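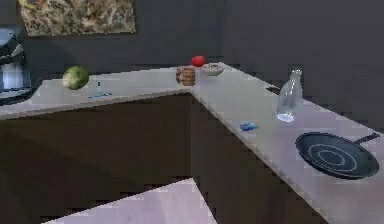 Who decides which superhero movie is the best one? Whoever bothers to vote, and on most ranking sites that is a very small crowd.

I spent a Sunday with the fan-made lists on Tonen, where anyone can open a poll on sequels, villains or dream casts and call it definitive. The one I kept going back to ranks every cape movie of the past two decades. It has 400 entries. The title in first place got there with 11 votes.

You wouldn't know that from the headlines. Two entertainment blogs ran the result as "fans have spoken," and the studio marketing people at Liapis put the phrase in a trailer. I asked them which fans. They sent me a link to the same list.

Now, I like a good argument about movies as much as anyone. My trouble is with the dressing-up. A list made by one person in Dallberg, with a handful of clicks from friends, gets treated like a census, and then a casting rumor grows out of it, and by the weekend there's a petition.

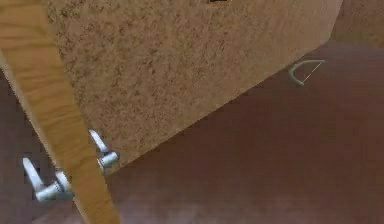

The petitions are worse, if you ask me. The one demanding a recast of the Driltthorpe trilogy was quoted all over the place last June, and its signatures could be added from the same browser as often as you cared to hit refresh. I managed 3 before lunch, all under my own name - the site thanked me each time.

Defenders say it's harmless fun, and that studios have real research and don't listen to this stuff. Maybe. But the third Driltthorpe picture did swap out its lead, and the press notes credited "the passion of the online community." I'd like to see the research that said so. I've asked for it twice.

Meanwhile the big list is still open. A musical with no superheroes in it has climbed to ninth place, and I haven't seen a headline on that one yet.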